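Setting up your trail camera for garden wildlife - part 3: settings and siting

Right, so you've got the batteries in and the card's clicked home (if it hasn't, go back to part 2, I'll wait!). Now for the fun bit. I'm using the Groneck, but the menus on the Wannasri are nearly the same.

1. Slide the switch to SETUP. The little screen takes a few seconds to wake up, so don't keep jabbing it like I did.

2. Set the clock. Dull, I know, but you'll want to know whether that fox came at 9 in the evening or 4 in the morning.

3. Go to Mode and pick Photo. Video is lovely but it eats the card, and for your first week you just want to find out who's visiting.

4. Set Burst to 3. Hedgehogs are quicker than you'd think, and with one shot you mostly get a bottom leaving.

Note: leave Sensitivity on Medium for now. On High I came back to 200 pictures of a fern waving about.
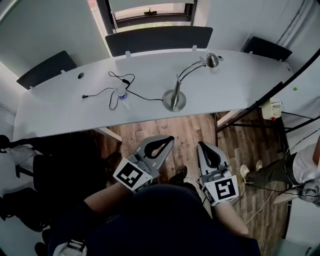

5. Strap the camera to a post or trunk at knee height, pointing slightly down. For hedgehogs and mice go lower still - ankle height is fine.

6. Face it north if you can. Low sun sets it off and bleaches everything out.

7. Switch to TEST and crawl past on your hands and knees. The red light should blink as you go by. Flor Urrego suggested this to me and I felt a right idiot doing it, but it works!

8. Switch to ON, shut the case and walk away.

Caution: don't mix old and new batteries, and don't open the case in the rain.

Caution: keep it pointed at your own garden and well away from next door's windows.

Leave it until Thursday or so before you peek. Going out every morning to check puts the shy ones off, badgers especially.

Related
Part 2: Batteries and memory cards
Part 4: Sorting your pictures
What left those footprints?
Can you spot the tawny owl?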